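Home > Guides > Community Programs > Robotics

How to Host a Household Robot Demonstration at Your Open Day

This guide is for branch managers and program staff who plan to include a humanoid robot demonstration in a public open day. It draws on the Plusley Learning Center's open day in November, at which the Wedetti team presented a robot putting slippers in order on a shoe rack. The procedure applies equally to other small household tasks. Please read the full guide before contacting a presenting team.

1. Choose a task visitors already know

Select a household job that needs no introduction. Tidying footwear, folding towels and setting a table are all suitable. Visitors judge the robot against their own experience of the chore, and questions come more easily as a result.

Avoid tasks that involve liquids, glass or food. Ask the presenting team to confirm in writing which objects the robot has practiced with, and request that the same objects be used on the day. Substituting a different style of shoe on the morning of the event may appear harmless, but it can change how the hand must approach the object.

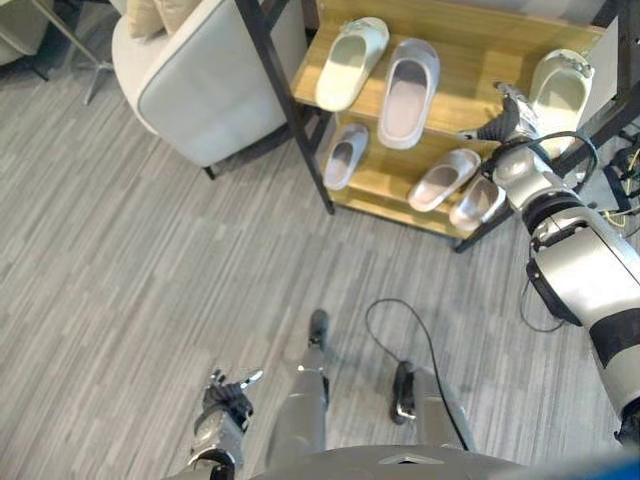

The robot's right hand reaching toward a cream slipper on the rack.

2. Prepare the floor area

Mark out the demonstration area the evening before. Plusley set aside 200 square feet, which included the furniture and a clear margin on the visitor side. A barrier of rope or low posts is sufficient for adult groups. For school groups, assign one staff member to each open side.

Confirm the following with the presenting team:

- The location and rating of the power outlets to be used
- The weight of the robot and any stand, and the route from the loading door
- Whether the robot will remain in position or move about
- Who holds the emergency stop, and where that person will stand

The power supply for the Plusley demonstration was rated at 2000 watts, on a circuit shared with no other exhibit. Please do not place coffee equipment or space heaters on the same circuit.

Staff should walk the boundary before the doors open and again at each break. Cables deserve particular attention during this walk. At Plusley, a tangle of black cables lay on the carpet to the right of the shelving unit, so the visitor line is best placed on the opposite side in a layout of this kind. Any cable that crosses a public walkway must be covered with a ramp or rerouted.
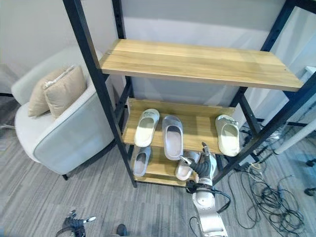 Lighting should be settled at the same time as the floor plan. Window light changes through the day, and the presenting team may ask for blinds to be closed. Allow them to test at the hour when the first session will take place. Pale objects on pale surfaces can be difficult for some camera systems, and the light gray and white slides on the light wood shelves at Plusley are the sort of combination to raise with the team beforehand. Record the agreed blind and lamp settings on the session sheet so that they can be restored after cleaning.

3. Schedule the sessions

Plan short sessions with a fixed start time. The Plusley program began at 10:30 a.m. and offered 8 sessions, each followed by a break for the presenting team. Post the times at the entrance and at the information desk.

A workable session has an introduction by a staff member, a period of quiet observation, and questions. Ask visitors to hold their questions until the arm is at rest. Brenda Toledo, who coordinated the open day for Plusley, recommends that the introduction be read from a card so that every group receives the same safety information.

4. Explain what visitors are watching

A brief spoken commentary helps the public follow the work. Point out the position of the hand relative to the object, and give people time to look. Sliding footwear is hard to pick up neatly when one slipper rests partly on another, as with the gray slipper beneath the white one on the lower shelf of the rack. Visitors tend to notice this for themselves once the speaker mentions it.

Speakers should describe only what the robot is doing at that moment. They should not promise future abilities, estimate a retail price or compare the machine with those of other companies. Such questions should be referred to the presenting team.
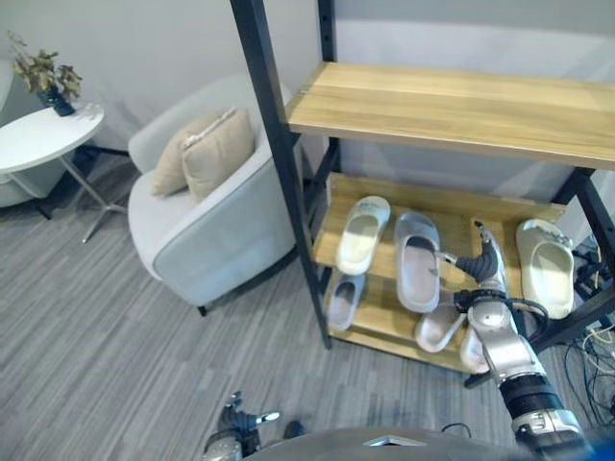 5. Reset between sessions

The reset must be carried out by the presenting team or by a staff member they have trained. The arm is to be at rest and the stop control engaged before any person reaches into the rack. Return the objects to the arrangement shown on the session sheet. At Plusley the sheet was kept in a Løken binder at the host's table, together with the contact numbers and the incident form.

Inspect the furniture at each reset. A rack that has shifted even slightly should be moved back to its floor marks, and the team should be told that this has been done.

6. Manage unsuccessful attempts

A robot may miss an object, drop it or stop partway through a motion. The speaker should state plainly what happened and wait for the presenter's instruction. Visitors should not be invited to pick up a fallen item. If a stop lasts longer than five minutes, direct the group to the next exhibit and offer a place in a later session.

Common questions from host sites

Program staff are asked to review the answers below with their front desk before the event. Further questions may be submitted on the Hadix booking form, which is available to all registered branches.

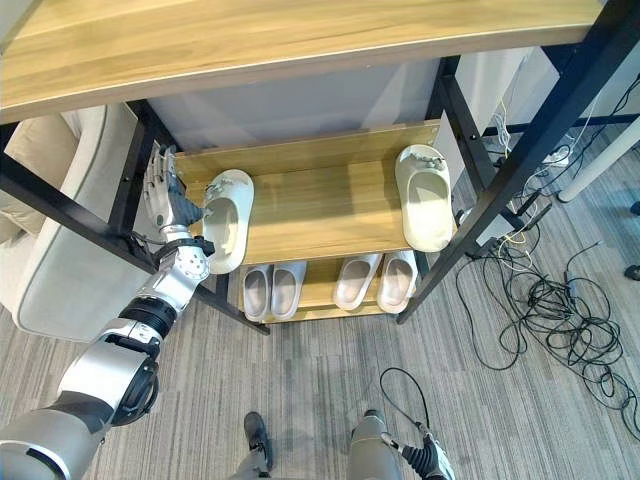
May visitors touch the robot or shake its hand?

Contact is permitted only when the presenting team has agreed to it in advance, the robot has been placed in a safe state, and a member of that team is standing beside it. It is not offered during timed sessions.

How much notice should a branch give?

Requests should be received at least six weeks before the open day. Branches that expect more than 3000 visitors should allow eight weeks, so that a second staff team can be arranged.

Who completes the incident form?

The staff member assigned to the session completes the form and gives it to the open day coordinator before closing time. A copy is sent to the presenting team.

Filed under: Open Days, Robotics, Host Guides

This site uses cookies to remember your preferences. By continuing to browse, you accept our cookie policy.

Contact the Programs Office | © Plusley Learning Center. All rights reserved. | Back to top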